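Home | Care guides | Yarn | Workshops | FAQ | Contact

Washing and storing knitted items: frequently asked questions

Reading time: 2 minutes
Last updated: 06/06/2025

Can Viris yarn be machine washed?
Yes, at 30 degrees on a wool cycle with the spin set to 400 or lower. Higher spin speeds stretch ribbing and edges. Use a liquid detergent made for wool. Do not use fabric softener.

Does Benedetti need different treatment?
Benedetti is untreated wool and will felt in a machine. Wash it by hand in cool water, press the water out and roll the item in a towel. Do not wring it.

Will the purple shades run?
Shade 752 may release some dye in the first two washes. Wash it alone or with dark colours until the water stays clear. Shade 687 is dyed by a different method and has not shown this fault in our tests.
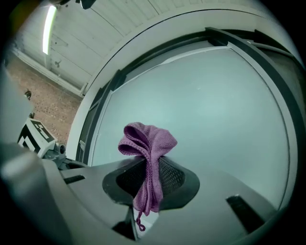
Should cords and drawstrings be taken out first?
Remove them if they slide out freely. If they are sewn in, tie the ends in a loose bow and put the item in a mesh wash bag. Knitted cords shrink at a different rate from the main fabric, so check the length before threading them back.

How should small items be dried?
Flat, on a towel, away from radiators. Pull them gently to shape while damp. Items hung from one point will lengthen - this applies to pouches and hats as much as to jumpers.

Can I steam out creases?
Wool, yes. Hold the iron 2 cm above the surface and let the fabric cool before moving it. Do not steam Wilutik, which contains acrylic and will lose its stretch for good.

My item has pilled. Is this a fault?
Normally no. Short fibres work loose in the first weeks of wear. Remove them with a fabric comb. If holes form, send the ball band number to Tamunoemi Edet at Ketatano.

Who wrote the test method for colour loss?
Eckhard Fröhlich. The current version was adopted in August and is available on request. Quote sheet 1815.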